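Two grippers and a tray of sachets

January 10, 2025

It's been a good long while since I wrote anything here (September, I think, when I was still grumbling about the dishwasher), but I've been playing with the Gimonura hand-held gripper kit and a few of you asked what I make of it, so put the kettle on.

The kit is a matched pair of grippers on cables, and you hold one in each hand and do the job yourself so a robot can learn from it later. I paid $379 for the pair, plus $118 for the wrist cuffs and the longer cables, and I'd say get the longer cables if you can stretch to it. The standard ones from Gimonura had me hunched over like a question mark!

My favourite job so far is sorting little packets. They're slippery and fiddly, no two sit the same way, and you learn very quickly how much your fingertips usually do for you. 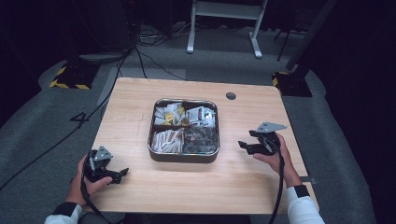 Both grippers at the ready either side of the four-compartment tray.

I did 200 goes over 5 evenings, and by the end my hands had more or less forgotten the grippers were there. The jaws are lovely on upright sachets. Small shiny packets in a heap are another story, and I'd love a softer fingertip for those (Cuautle sells a rubbery set in the right colour, grey or black, but I haven't tried them yet).

My one real grumble is the weight, which creeps up on you after half an hour. Next I'm going to try folding tea towels.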